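Wolex privacy remediation, progress report to end of May
Prepared for the grants program, Bekden office

Status: amber. Was red in March so going the right way.

Where we're at

Consent banner rebuilt and live on the main Wolex site and the Gevudeck app. Reject button now same size and colour as accept, first layer, no second click. Old banner had it buried under "manage preferences", which was the thing the regulator's letter picked up on. Paracha site still running the old one. Contractor has the code, waiting on their change window.

Tag audit finished. 255 tags and cookies found across the three properties. 40 of them had no owner we could trace, so we switched them off and waited for someone to yell. Two teams did. Both tags went back on behind consent, rest are gone for good.

Privacy policy rewritten in plain English, with legal for sign-off. Third version. Main sticking point is the paragraph on overseas disclosure, legal want every country named and the ad vendors keep changing their lists.

Access and deletion requests: form is up, goes to a shared inbox, 15 requests in for the month. All answered inside the 30 days. Slowest was a Gevudeck customer with accounts under 2 emails, took a while to match up. Would like a proper ticketing queue for this, inbox won't hold if volumes go up. Not costed yet.

What's behind

Paracha banner, as above.
Server logs. Still keeping full IP addresses longer than the policy says we do. Fix is written, not deployed, ops want it tested on the Bekden servers first. Fair enough but it has slipped twice.
Staff training. First session run for marketing and support. Developers not booked. Slides need redoing for them anyway, the curent lot are all about email lists.
Vendor contracts. Letters gone out asking for updated data processing terms. Big vendors sent a link to a web page, small ones mostly haven't replied. Chasing.

Budget

On track overall. Underspent on legal, overspent on the audit tool licence (went up a tier part way thru, tag count was higher than quoted for). Asking to move the difference across, form attached seperately.
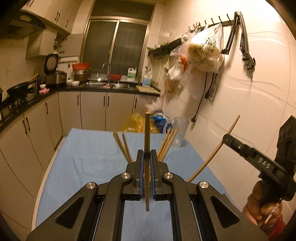 Marketing asked whether analytics could go back to loading before consent on the Gevudeck landing pages, as the numbers have dropped and they can't report on campaigns. Told them no for now. We're looking at a cookieless count of page views, no identifiers, which should give them enough for the monthly figures. Will need a short privacy assessment first.

Next period

Get Paracha over the line.
Log retention fix deployed.
Developer training booked and run.
Policy published once legal are done.
Decision from you on the budget move, sooner the better please, licence renews in July.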